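Drollis handling kit: second progress report
Prepared for Feyisa by Hagos Tekleab, March

Where we are

The Drollis kit has been on our bench for 10 weeks. We were asked whether it can open and close soft goods well enough to justify a purchase for the Prornau packing room. My answer at this stage is no, though I would like one more month before making it final.

Setup took longer than the supplier's leaflet promised. Two days went on calibration alone, and the mounting plate had to be sent back to Bomden and drilled again. We have now logged 2,157 attempts across all items.

Zips on mesh

Stiff card and boxed goods were dealt with in the first report, and I have little to add. Mesh with a zip is harder. The fabric ruckles, it catches the light, and the fingertips have to come in right where the zip ends, with a dark edge binding running close by on the other side. 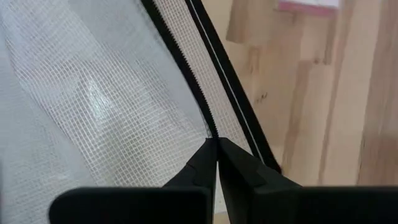
What the supplier claims

Drollis says the kit handles "any common fastening". In our last batch of 51 zip trials, fewer than half finished without somebody stepping in. Their engineer blames our lighting. Perhaps — but the packing room has worse lighting than the bench, and we can't rebuild it to suit a gripper.

I also doubt the quoted running cost. It leaves out spare fingertips, and we are already on our second pair.

Money and next steps

Spending is within the grant, apart from the extra carriage to Bomden. In April we will repeat the zip trials with the lamps moved and the new software from Drollis installed. Please hold the second payment to them until those results are in.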